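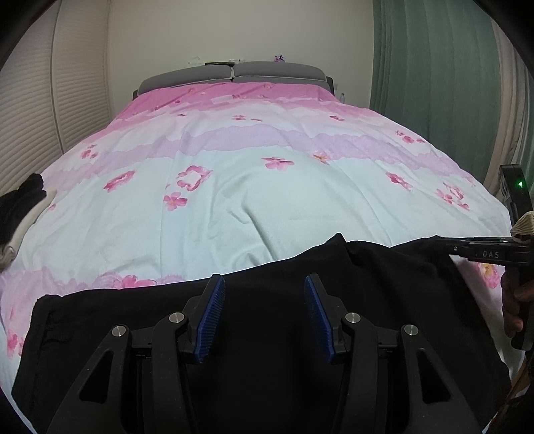

Figure 1. Double bed with a flower-print duvet and a dark grey padded headboard.

Coursework > Textiles and Home Studies > Student Reports > Duvet Washing at Home

Duvet Care in Rented Rooms: Washing, Drying and Storage

Project report by Despina Perić and Oskari Rantala
Supervisor: Alun Foulkes
Submitted 12/12/2020

1. Background

Students who rent rooms in Lolthorpe usually bring their own bedding and wash it in shared machines. We wanted to know how often people wash their duvets and covers, what goes wrong, and whether the advice on care labels is followed. Our survey went out in February to 350 tenants in the Holtska and Delić residence halls. We received 80 replies.

The survey did not ask about mattresses or pillows. Those were left out to keep the form to one page.

2. What people told us

Most people wash the duvet cover every few weeks. The duvet itself is a different matter. Many had never washed it, and several did not know it could be washed. The most common answer to "Why not?" was that it does not fit in the machine. The second was that there is nowhere to dry it.

Cost came up less than we expected. The laundry rooms in both halls charge by the load, and a double duvet needs a load to itself, but few people named this as the main problem.

Ankica Halilović, who runs the laundry room at Holtska, told us that the machines there are too small for a thick double duvet. People push them in anyway. The duvet then comes out with soap still in it and the filling in lumps.

3. Wash test

We bought two double duvets with polyester filling from Jaltell, both of the same weight. One was washed in a standard machine at Holtska and the other in the large machine at Delić. Each was washed 6 times with the same liquid detergent at the temperature on the label. After every wash the duvets were hung over two parallel lines and turned once.

The duvet from the small machine started to clump at the corners after the second wash. By the last wash there were flat areas along one side where the filling had moved away from the stitching. The duvet from the large machine kept its shape better, although it was thinner at the end than at the start. Both took longer to dry in the middle than at the edges - we checked by hand, so this is only a rough result.

4. Covers

Printed cotton covers were the type most often mentioned in the survey. People complained of fading and of buttons coming off. Turning the cover inside out before washing was known to most of them but done by few. Closing the buttons or zipper first also keeps socks and small items from ending up inside.

We did not test covers ourselves. Stojan Grgić in the year above us is doing a separate project on color loss in printed cotton, and his results should be read along with ours.

5. Problems with the project

Two duvets is a very small sample. We also could not control the spin speed on the Delić machine, so the two washes were not the same in every way. A better test would use several duvets of each kind and include feather filling.

6. Recommendations

Each hall should have at least one large machine, with a sign giving the largest duvet size it can take. A drying line long enough for a double duvet would also help. Tenants should store spare duvets in a cotton bag and not in plastic.

2 comments | 6 shares

Contact the department | Copyright Textiles and Home Studies | Back to top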